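The gripper that would not let go

The fault report that Fikri Yeoh opened in August runs to 11 lines. It says that a hand-held gripper used for recording kitchen tasks closed on the rim of a mug, was told to open, and stayed shut. The operator pulled, the mug broke at the handle, and a piece went into the sink.

"That is the whole incident," says Yeoh, who looks after hardware at Keva, a small workshop in Movedton. "No one was cut. But a tool that holds on after you release the trigger is a safety matter, and we took all of them out of use the same afternoon."

The grippers are carried by people, who use them to do ordinary jobs at a counter while the movement is recorded. A trigger in the handle drives two fingers through a linkage, and a return spring brings them back. The fingers turn on steel pins. Yeoh says the pins were the last thing he suspected.

"First we blamed the spring, because springs get tired. We changed it and the fault came back in 2 days. Then we blamed the trigger cable. I had the cable out and it was fine."

What he found was wear in the pin holes. The early arms had been printed with no bushing, so the pin ran directly against plastic. With use the hole became slightly oval. Under a light load the arm sat square and moved freely. Under a sideways load, such as a heavy mug gripped near the tip, it tilted and jammed against the edge of its own housing.

Yeoh built a rig to confirm it. A motor pulled the trigger while a weight hung off one finger. The worst of the old arms jammed after 1,432 cycles. The best lasted 2,856. "The spread bothered me more than the low number," he says. "It meant we could not simply say, change the arm at such a point. One that looked perfect could be next."

The service log made matters worse. It counted sessions, and a session could mean a few grasps or up to 492 of them. Two tools with the same entry in the log could be in quite different condition.

The repair was plain enough. The holes are now reamed and fitted with a metal bushing supplied by Visser, and the pins are slightly longer so that they bear on both sides. The housing edge has been cut back where the old arms used to catch. A grasp counter was added to the recording software, and operators check for side play before they start.
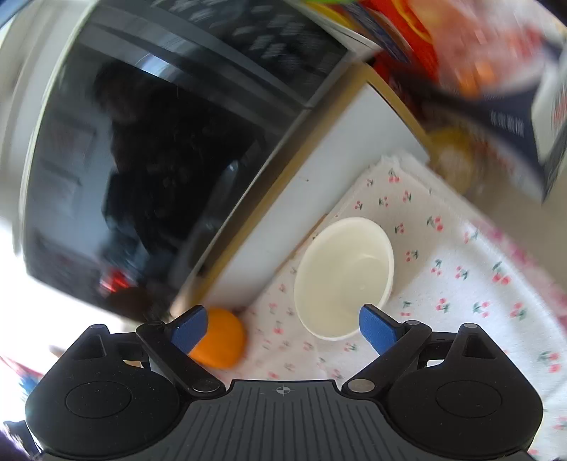

A gripper in use at a kitchen counter, with a white bowl and a small orange fruit within reach.

Yeoh also changed the instructions. The old sheet told operators what to do if a recording failed and said nothing about a finger that would not open. The new one says to lower the object to the counter, take the other hand away and call for help. Pulling is forbidden.

"People pull. I would pull," he says. "You are standing there with someone's bowl stuck in your tool and you want it back."

He is less satisfied with the release itself. The present design depends on one spring, and if an arm jams for some other reason there is still no second way to open it. A quick-release pin has been drawn up by Gilier, the firm that prints the housings, but the first version worked loose during testing and was rejected. A second is on the rig now, with the weight moved further out towards the fingertip. Yeoh checks it at 8 each morning and writes down the play in both arms.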